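How to Write a Tribute for a Church Elder or Longtime Member

Posted 5/27/21

So you've been asked to write a tribute! Maybe it's for the bulletin, maybe for a homegoing service, maybe for an anniversary dinner while the person is still around to blush at it (my favorite kind). I've written a fair number for our congregation at Latmont and I love doing it. It's a little like being handed somebody's whole life in a shoebox and told to pick out the good parts.

Step 1. Ask for the length before you write a word.

A bulletin tribute at Latmont has to fit in 506 words, which is what's left on the back page after the prayer list. A spoken tribute should run 5 minutes at most. Get that number from whoever asked you and write it at the top of your paper.

Step 2. Talk to people, and ask small questions.

"What was he like?" gets you "He was a wonderful man," every time. Try these:

What did she always bring to the fellowship meal?
Where did he sit, and who sat next to him?
What hymn did she ask for?
What did he say when he shook your hand at the door?

Food questions are the best of the bunch. People who can't tell you a thing about a man's theology will light right up about his meatloaf. 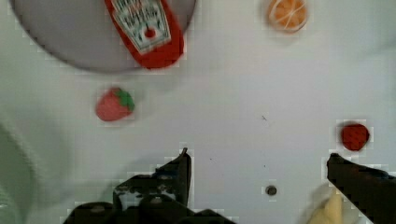
A plate and ketchup: start with the food stories.

When I wrote about Gearóid Mac Mathúna, I called three families from the old Isineck church, where he taught the Bible class before moving to us. Every one of them told me about the rides. He drove a van route all over the county picking up kids for Bible school, and he sang the whole way, loudly and not very well. That went straight into my first paragraph!

Step 3. Check your facts with the family.

Spellings, dates, the order of the children, the name of the home congregation. Do this by phone if you can, and read the names out letter by letter. I once left the accent off Ní Chonaill in a printed program, and I still think about it. Ask, too, whether there is anything they'd like left out.

Step 4. Choose one Scripture.

One is plenty. Look in the person's own Bible if the family will let you, because the worn pages and underlined verses will do your choosing for you. Quote it once, near the middle or the end, and let your stories show how the person lived it.

Step 5. Write the first draft fast.

Sit down and go. Don't fix anything yet. Start with a story, then give the background (birth, baptism, marriage, work, service to the church), then come back to a second story before you close.
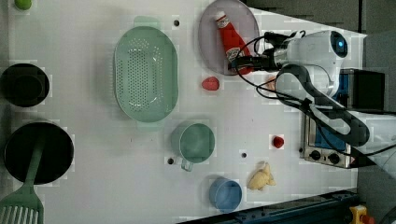

Cutting is the part I've come to enjoy most, believe it or not. Read your draft out loud and listen for any sentence that could be said about anybody. "She had a servant's heart" is true of half the pews. Put something you could touch in its place — a red ketchup bottle with a white cap, say, if she was the one who set out the condiments at every potluck from October to Easter. Now the folks who knew her are smiling already. I usually take 100 words out this way and never miss them.

Step 6. Let somebody else read it.

Pick a person who knew your subject and one who didn't. The first will catch mistakes, and the second will tell you where they got lost. My sister-in-law over at Larnov reads all of mine, and she is merciless about long sentences.

Step 7. Print it big.

If you're reading it aloud, use large type, double-spaced, on one side of the page. Number the pages. Bring 2 copies, one for the lectern and one to give the family afterward. They will want it.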